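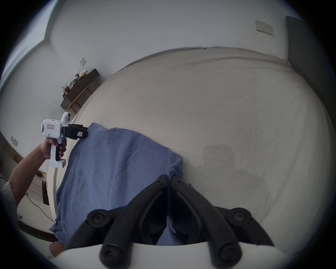 4. Feeding the Post at Kadik

It is tempting, when one first opens the Kadik daybook, to read it as the record of a place that was always about to go hungry. The commanding officers complained in nearly every letter they sent downriver, and they complained with real feeling, about sour flour and short barrels and boats that set out from Josalport in May and arrived when the leaves were already turning. I took those letters very much at their word in my early work on the post, and I owe a good deal to Murray Lévesque, who was kind enough to read a draft and to ask me, gently, whether I had looked at what the men were eating in the meantime.

I had not, or at least not carefully. The daybook holds 544 entries that have to do with food, and once they are sorted by month a rather different picture comes out. Flour, peas, and salt pork do indeed come and go with the boats. Fish, on the other hand, turns up in all seasons, and so do small purchases of corn, maple sugar, and (one is glad to see it) fresh greens from the plots outside the west wall. The garrison at its usual strength of 38 men was never large, and a small garrison with neighbors who fished for a living was in a better position than its officers cared to admit on paper.

The fishing families along the Tallell River come into the accounts mostly as a line or two at a time. A clerk would write down so many whitefish, the price in cloth or powder, and move on to the next thing. He hardly ever gave a name. Even so, the prices tell us something, and they stay remarkably steady through the first several winters before they climb sharply in the year the powder ran low. I take this to mean that the sellers knew quite well what the storehouse held. They could hardly have missed it, living as close as they did and walking in and out of the gate on most mornings.

Flour is the harder problem. The largest single shipment in the book is 1,280 pounds, landed late in the season and entered in a hand that does not appear anywhere else. Earlier writers treated this as the regular yearly supply and worked out a daily ration from it. I would be more careful. Part of that flour was carried on by canoe to smaller stations farther up the Tallell, and the book does not say how much. A second, undated note mentions barrels "gone on with the brigade," and it may well refer to the same lot, though the ink and the paper leave the question open.
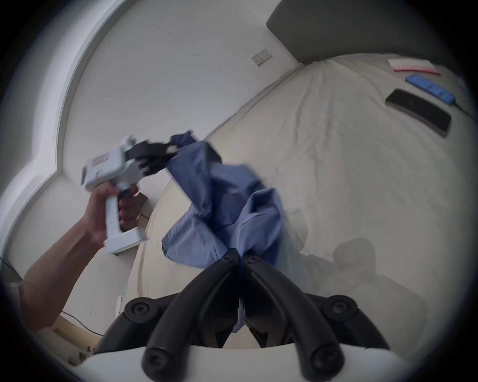

4.1 The Issahaku Store

Some of the gap was filled by private trade, and for Kadik that means the store kept by the Issahaku family just beyond the landing. It was a modest business, run out of two rooms, and it has left us only a thin bundle of receipts. Those receipts are a pleasure to read all the same. Soldiers bought tobacco, needles, cheese when there was cheese, and a surprising amount of dried fruit. Several of them bought on credit against pay that had not yet come up from Josalport, and one corporal seems to have settled his bill over a whole winter by cutting firewood.

The officers did not care for the arrangement. One of them wrote that the men were "eating their wages before they have them," and he asked for permission to close the store on the evenings after muster. Permission was never given, so far as the surviving letters show, and the receipts go on in much the same way after his complaint as they did before it. My own guess is that the commissary clerk was quietly in favor of the store, which bought his surplus peas and sold him lamp oil when his own was gone. 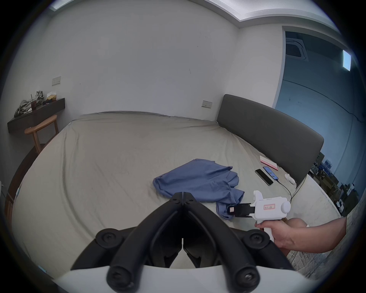
Figure 3. Crumpled blue cloth lying, one corner pinched, on a bed with a gray-beige fitted sheet.

Whether the same pattern held at the upper stations is a question I have to leave for the next section, where the canoe lists are taken up. Those lists are damaged at the top margin, and the spelling of place names wanders a good deal, so the reader will find my readings of the doubtful ones given in brackets alongside the originals.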